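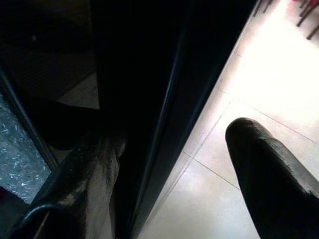
About Tumcombe

Tumcombe looks after the tall things that stand in other people's break rooms. Cabinets, coolers, upright fridges, the big cupboard with the door that won't stay shut. We started in 2000 with a hand truck and a very optimistic business plan, and we still have the hand truck.

What we do

Most of our work is cleaning, leveling and door repair. We also move tall units across finished floors, a skill that gets you very little respect until someone does it badly. Our own felt sliders are sold under the name Horkeo. We picked it because it was short and the good names were taken.
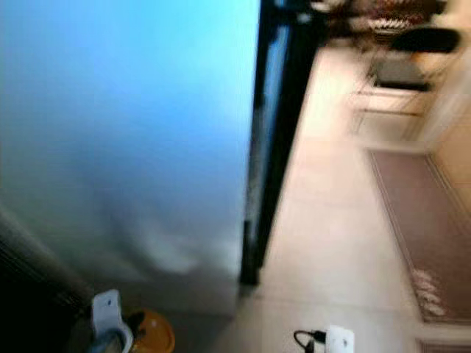 Doors are where we earn our keep. People wipe a front at eye level, where visitors look, and lose interest somewhere near the knee. A light blue panel with a whitish smudge and faint streaks low down is our idea of an ordinary morning, and so is the dark strip of shadow at the base, where the mop gives up. We clean all the way to the floor and charge the same for the bottom half.

Where we are

The office is in Huren, upstairs from the workshop. Our second crew covers Prantl and anywhere within 25 miles of it, hills included. Call extension 2221 before noon. After lunch we're usually behind somebody's fridge.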